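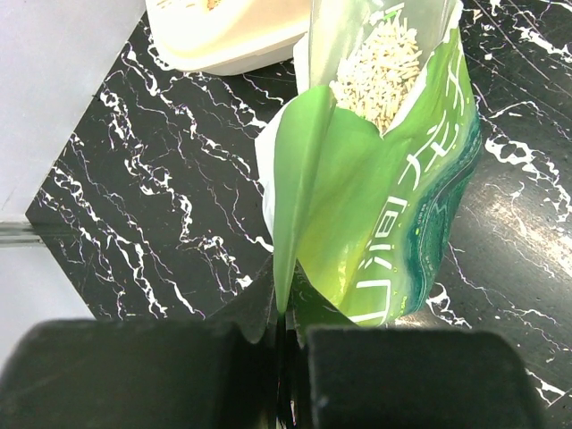

Derkora pellet notes

README for the pellet litter folder

Hi! I keep this folder for anyone thinking of moving their cats from clay to the stick-shaped pellet kind of litter. It started as a note on my phone and got out of hand (it's now 436 entries, one per scoop or refill, typed in by me, usually before coffee).

What's in it

litter_log.csv has the daily rows: time of day, which box, how much went in, how much came out, and a notes column where I complain. bags.csv has one row per bag, with the date opened and the date finished. Weights are in ounces everywhere, except the early De Smet rows, which I wrote down in grams and still haven't converted. Sorry! Filter on the unit column before you add anything up.

There are 194 rows for the upstairs box and the rest are for the one by the back door. Brands so far are Zuvix, Gadau and De Smet. The brand column is blank for most of June, so please leave those rows out if you're comparing.

About the bags

I only start a row in bags.csv once a bag is open. I used to cut straight across the top and then fight with the loose plastic every time I poured, so now I fold the flaps outward and squash the whole thing down as it empties.

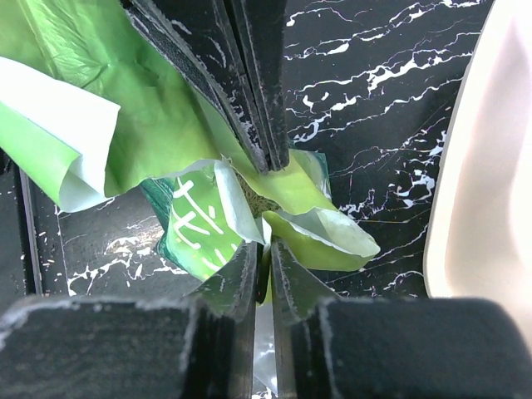 Green litter bag, creased and bunched up, on the black marble-pattern surface.

Things to know before you use it

Dust is a score from 1 to 7, and it's just my nose and a dark sock, so don't read too much into it. I skipped refills whenever we were away. A gap of more than a few days means a trip, and the cat sitter doesn't log.

I top up when the box gets low and do a full change every 30 days, marked "full" in the type column. Older rows say "dump" for the same thing.

Use any of it however you like. If you find a row that makes no sense, check the notes column first, then write to me.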